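Cleaning Tools and Small Brushes in a Shared Textile Workroom
Project report, second semester
Authors: Eskil Aasen and Tomás Moreira 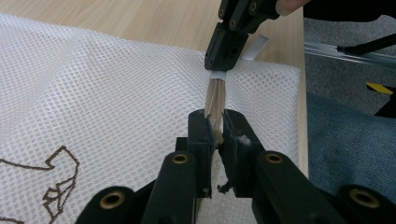 Our project began in January, when we were asked to choose one ordinary category of object in the workroom at Urquhart and study how it is stored, used and looked after. We chose brushes. They are small and cheap, and for this reason people do not think much about them, but almost every bench has one and most of them are in bad condition before the semester is finished.

1. Background

The workroom is used by the textile students in the morning and by the upholstery course after lunch. Both groups work with padding, mesh covers, felt and glue. Fluff from the padding goes everywhere. It settles in the seams of the cushions, in the drawers and in the brushes themselves. The course handbook says only that "tools should be returned clean", and it does not explain what is clean for a brush.

2. What we wanted to find out

We had two questions. The first was which kind of brush is suitable for removing loose fibres from a soft, open surface without pulling the threads. The second was how the brushes should be kept between classes so that the bristles stay in their shape.

3. Materials

We used brushes from the common drawer and did not buy new ones. The one we worked with most is slim and flat, with light brown bristles that become narrower along their length and a white band around the bundle. There are darker streaks in the bristles. We first believed this was old dye, but Tomás washed it two times with mild soap and the colour did not change, so we do not know.

As a test surface we took a puffy pad in white mesh with a regular pattern of small round holes. White is practical for this work, as dark fibres are easy to find on it. For the written records we used the Bondix logbook that the department gives to all project groups.

4. Method

Each brush was drawn over the mesh in one direction for 300 strokes, with a pause after every hundred to remove the collected fluff by hand. We held the brush close to the band, with light pressure. Afterwards we left it to rest overnight and compared the shape of the bristles with a pencil outline made before the test.

For storage we tried three ways: lying flat in the drawer, standing in a jar with the bristles up, and hanging from a hook on the Clusten rail beside the sink. Every brush stayed 17 days in its place.

5. Results

The flat, tapering brush was the best one for the mesh. It could reach the edges of the holes and it did not catch the threads. The round brushes were faster on felt but they pushed the fluff down into the holes, and then it had to be taken out with tweezers. A stiff nylon brush damaged one corner of the pad and we stopped using it after 99 strokes.

In storage, the hanging brushes kept their outline well. Those in the drawer were bent to one side, probably from the weight of the scissors and rulers on top of them. The jar was acceptable – but only when it was not too full.

6. Problems

We did not control the humidity of the room. Also, the brushes were of different age, and we could not learn when they were bought. Another group borrowed two of ours during the storage test and returned them with glue, so these are not included in the results.

7. Recommendations

Move the brushes out of the scissors drawer. Put more hooks on the rail, at a height that everybody can reach. Comb out the fluff before washing, not after, or it becomes a felt lump near the band. We also suggest a separate box for brushes that have been used with Clorovden adhesive, which we could not remove with soap.

The pencil outlines and the stroke tables are in the logbook, which is kept on the shelf above the cutting table.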